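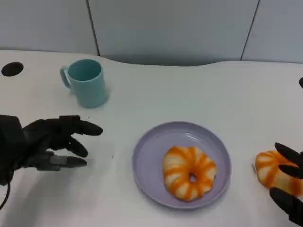
Róisín Brophy
Nov 8, 2020

Sorting out the pretend café for the kids' corner this weekend. Short thread on what stays and what goes. The toy donuts stay. Cream with orange stripes, scalloped edge, hole in the middle, and one sits on the lavender plate with room to spare. The teal mug stays too.

2/ The old tea set is going. It had 60 pieces and most of them lived under the radiator. Nobody played with the sugar tongs.

3/ New rule is one plate and one mug per kid, and we have 4 kids most afternoons. Plastic only. I had a china set in there until June and I'm not doing that again.

4/ Malachy Tully asked about washing. Plates and mugs go in the sink with dish soap. Soft food gets wiped with a damp cloth and left on a towel overnight. I don't put it in the dryer – I did once with a felt pizza.

5/ Still looking for a small tray with handles. The Truvley one is too deep and the kids can't see what's on it. Dunne has a flat one but only in red.

6/ The menu is being rewritten by the customers. So far it says donut, donut with tea, and soup. We don't have soup.

7/ Old tea set is in a box by my front door if anyone local wants it. Two lids missing.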